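I keep getting told to fold my cleaning cloths. Fine. Let me think out loud for a few posts.

1/
The claim, as it goes around every October when people get the urge to sort their closets: a folded cloth lasts longer, dries faster and takes up less room. I have a drawer full of cloths and I believe one of those three.

2/
Room, sure. A stack is smaller than a heap. You can check that with your own drawer in a minute.

3/
Lasts longer? Show me. The Kisska folding guide says it on page 2 and then never brings it up again. No wear test, no wash count. There's a drawing of a very square cloth.

4/
Dries faster is just backwards. Fold a damp cloth in four and the middle stays damp. Anybody who has opened a gym bag knows this.

5/
Then there's the Aigner method, where you flatten the cloth on a table, smooth it from the center out, and bring the corners in. They say 9 seconds a cloth. I timed myself and it was nowhere near that. Most of the time goes into finding the corners.

6/
Which is the part the guides skip. They all start with a cloth that's already flat. Mine start like this pale yellow one, in a crumpled pile on a white table with one corner sticking up.

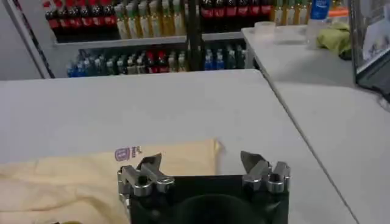 7/
Look for a corner first. If one is already standing up, take that one and lift. Let the rest hang. Half the wrinkles drop out by themselves and you can see the next corner.

8/
Don't smooth it while it's bunched. Totier tells you to "press outward from the thickest fold." I tried it on a soft cloth and all I did was move the fold over.

9/
If there's a little logo printed near one edge, use it. I hold that edge, same side every time, and I don't have to work out which way is up. Best trick I have, and it cost me no guide at all.

10/
About the guides. The Priltalholm drawer kit wants you to own 50 cloths before the dividers make sense. Who are these people? What are they spilling?

11/
Somebody replied that they have folded 339 cloths this way and it changed their mornings. I'm glad. I would like to hear how the mornings went before.

12/
So here's where I am. Dry ones get folded once, maybe twice, and go in the drawer. Damp ones get hung over the rail. If a cloth is headed for the floor in an hour, I leave it in its heap.

13/
If you have a real side by side on wear, folded against stuffed in a drawer, same cloth, same wash, send it. I'll read it. Drawings of square cloths don't count.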